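Home | Guides | Storage | Labels | Support | Search

Pluluso Home Sorting Guide

Section 4: Clearing a Mixed Box

Use this section for any box that holds small things from more than one room. If everything in the box belongs to one room, go back to Section 3.

4.1 Before you start

You will need:
- the mixed box
- four trays or shoe boxes from your Hattar tray set
- a sheet of labels
- a trash bag
- a damp cloth

Work on a flat surface you can reach from at least one side. A made bed is fine, and small items don't roll off it as easily as they do a table. Keep the bedspread on.

CAUTION: Keep children and pets out of the room while medicine, glue or batteries are out of the box.

4.2 Preparing the box

1. Cut or fold the top flaps out of the way. A box with no flaps is easier to sort from and can be reused as a tray later.
2. Set the box down with its lowest wall toward you.
3. Look in before you reach in. Move anything sharp to one side first.

NOTE: Don't tip the box out. Caps come loose and small parts end up in the bedding.

4.3 Sorting

4. Take out medicine bottles first. Read the label and the expiration date, and check that the cap is tight. Put them in tray A.
5. Take out bottles with nozzle caps and stand them upright in tray B. If the outside is sticky, wipe it before you put it down.
6. Put glue sticks, markers and tape in tray C. Electrical tape goes here too unless you keep a separate tool drawer.
7. Put chargers and power adapters in tray D. Match each one to its device now and write the device name on a label - a loose adapter with no label usually ends up back in a mixed box.
8. Leave compacts, funnels and other odd items until last. They go to the bathroom, bedroom or kitchen by hand.

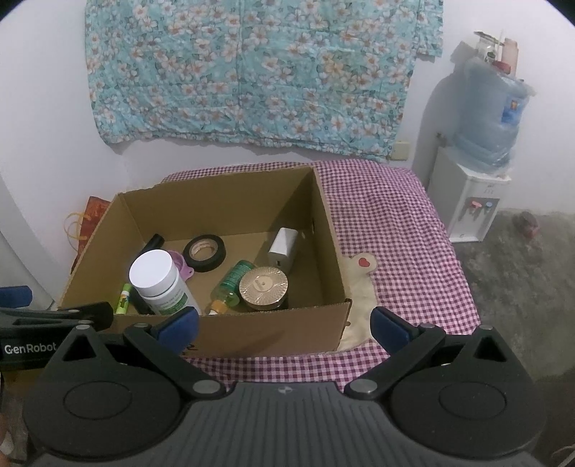 4.4 Finishing

9. Label the trays and carry each one to its room.
10. Throw out dried-up glue and markers. Take expired medicine to a drop-off point.
11. Shake out the bedspread and check under the box for anything that slid beneath it.

CAUTION: Never keep medicine in the same tray as glue or cleaning products.

If the box still holds more than 17 items after step 8, stop and repeat from step 4 before you label anything.

Related guides
- Section 3: Single-Room Boxes
- Section 5: Cords and Adapters
- Choosing a Hattar Tray Size
- Printing Labels at Home

Last updated March 6, 2019 | Contact Pluluso | Back to top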